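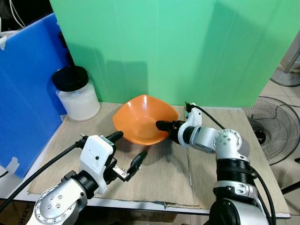
Figure 1. Orange plastic bowl on a light tabletop, with two robot arms.

Crowd Noise and Stoppage Length at Two Soccer Grounds
Project report, Sports Studies, second year
Author: M. Zieliński

1. Purpose
The project compared how spectator noise changes during stoppages in play at two lower-league grounds, Stekwood and Gatbridge. Stekwood has a covered stand on one side and open grass banking on the other three. Gatbridge is enclosed on all sides, and most of its spectators stand. The question was whether noise drops faster at the open ground once play stops.

2. Method
One home match was attended at each ground in October. A handheld sound level meter was placed on a rail level with the halfway line, at the back of the home section. Readings were logged once per second for the first 45 minutes of each match. Added time was left out.
A stoppage was defined as any period in which the ball was out of play or the referee had halted the game. Start and end times were written down by hand and matched to the meter log afterward. Stoppages shorter than five seconds were discarded, as were those following a goal. The two matches gave 202 usable stoppages after these exclusions.

3. Results
Noise fell during most stoppages at both grounds. The fall was quicker at Stekwood, where the level usually settled before a throw-in was taken. At Gatbridge it often stayed close to the level of open play until the restart, mainly because singing continued through the break. Corner kicks were the exception at both grounds: the level rose while the kicker walked to the flag.
Injury stoppages produced the lowest readings.

4. Limitations
The sample covers 2 matches and one meter position per ground. Attendance was not controlled for. The Gatbridge match was a local game against Prestbridge, and the away supporters stood next to the home section, so their singing is included in the log. Hand timing adds an error of up to 2 seconds at each end of a stoppage.

5. Further work
A second meter in the away section would allow the two groups to be separated. The second half should also be logged, as substitutions are more frequent then and were almost absent from this data.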